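Prodska Folding Work Table, white top, 2 months of use

I bought this table in May to replace a trestle that sagged whenever anything heavier than a sewing machine sat on it. The listing offers a plain version and one with leveling feet. I ordered the second, and the feet are the main reason I would order it again.

Assembly took 57 minutes, most of it spent on the crossbar. The predrilled holes on the left leg did not line up with the bar, and I had to loosen every bolt on that side to get the last one started. The instructions show the bar going on first. Fit it last and leave all bolts finger tight until the table is upright.

Stiffness is good front to back and only fair side to side. With a 300-page binder at each corner the top stayed level against a steel rule. Leaning on one end still produces a slow sway, which I reduced by tightening the hinge bolts a quarter turn past snug.

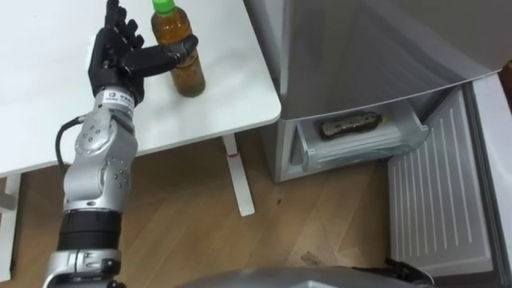 The surface cleans up well with a damp cloth. Ballpoint comes off with rubbing alcohol. Permanent marker leaves a gray shadow that I have stopped trying to remove. Glare is worse than I expected under a bright overhead lamp, and anyone doing close work should plan on a mat.

Gunhild Gunnlaugsson has the Arolik table in the same size and let me compare the two on a Wednesday evening. The Arolik latch closes with less force and does not pinch. Its edge banding, however, has started to lift at one corner – mine has not. The Arolik also weighs more, enough that she leaves it set up.

Folding the Prodska is a one-person job if you lay it on its side first. The latch on the far leg needs a firm push, and a partial click means it is not locked. Replacement feet are sold in packs of two and use a standard thread.

Four stars. The fifth went to the crossbar holes.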